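Ticket 780
Site: Wiledness, storage corner, ground floor
Opened by: Dalia Helmy
Opened: 3/26/21
Category: Housekeeping / storage
Priority: Low
Status: Open, waiting on parts

Problem as reported
Brooms and dustpan do not stay put. The adhesive broom clips let go of the wall overnight and everything ends up on the floor tiles. Same fault was logged in December and closed after the clips were pressed back on. Sweeping the corner takes longer than it should, as the fan and the loose cords have to be moved first.

Checks done
Clips: Bronus adhesive type, 2 fitted. Both came off with the pad still stuck to the clip and a layer of wall paint stuck to the pad. The adhesive is holding. The paint is not.
Wall: chalky to the touch. Wiped with a damp cloth, let dry, wiped again. Still leaves powder on the fingers. No adhesive product will hold on this surface without primer.
Handles: the clips grip both broom handles firmly. No change needed there.
Dustpan: yellow plastic, scuffed, still usable. Front lip is straight when laid against a tile. Not replacing.
Shelving unit: gray metal. Does not rock when pushed by hand.

Attempt 1
Cleaned the wall with rubbing alcohol, fitted new pads, pressed for 2 minutes, left unloaded overnight. Hung one broom in the morning. Clip was down by the afternoon. Failed.

Attempt 2
Moved one clip to the side of the metal shelving unit. Pad holds on metal. The broom then hangs in front of the lower shelf and has to be lifted off to reach anything. Holds, but rejected by the people who use the shelf.

Proposed fix
Screw-mounted rail, Alaoui, short version, fixed to the wall with plugs. Quote from Sturnville is 99 including plugs and screws. The rail takes both brooms and has a hook for the dustpan. Drill above the height of the baskets on the top shelf so they can still be pulled out forward.

Related item, cords
The clip-on lamp cord runs across the floor and catches the broom. Route it along the wall before the rail goes up. The power strip stays on the wooden shelf. Tie up the cords hanging from it so they clear the fan. Unplug the strip before doing this.

Until the rail is in
Do not refit the adhesive clips to the wall. Keep the dustpan on the floor near the brooms. Put the fan back on the left after sweeping.

Next action
D. Helmy to confirm the order with Sturnville and add the delivery date to this ticket. Leave open until the rail has carried both brooms for a full week.

Attachment 1 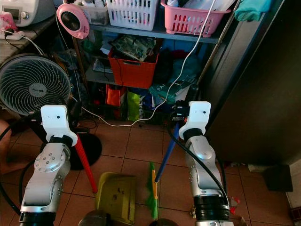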